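I went up to Munddale for the Nomell open day on 19th November, mostly to see the hand-held gripper kit Eino Oksanen keeps raving about (he's been on the waiting list since March!). If you haven't run into these, you hold the gripper yourself and do the chore, and the recording goes toward teaching a robot arm the same job.

Vilja Eskola did the intro talk, which ran long, and then we got to the good part: actual time with the tools. The lighter set weighs 717 grams per hand and I could feel every one of them by the end of my turn. My wrist is still complaining. The trigger is lovely though, really smooth, and I stopped thinking about it after a few tries.

Price is where I start to wobble. It's 800 for a single and 1000 for the pair, and the software is a separate subscription that Joonas Honkanen couldn't give me a firm number on. I'd go for the pair anyway. One hand is fine for picking things up, but the minute you want to steady a bowl or pass something across you're stuck.

They had a kitchen table laid out for trying fruit, and I could have stayed there all afternoon. Big round things were easy enough for me. The tiny ones made me look like a toddler with chopsticks!

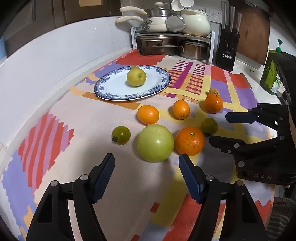
Two grippers and a table of fruit at the Nomell open day.

I asked Lempi Lindqvist about spare finger pads and she said they sell them in packs of 2, shipping from Damgaard. Coffee was good, parking was awful, and I've put my name down for the loan scheme.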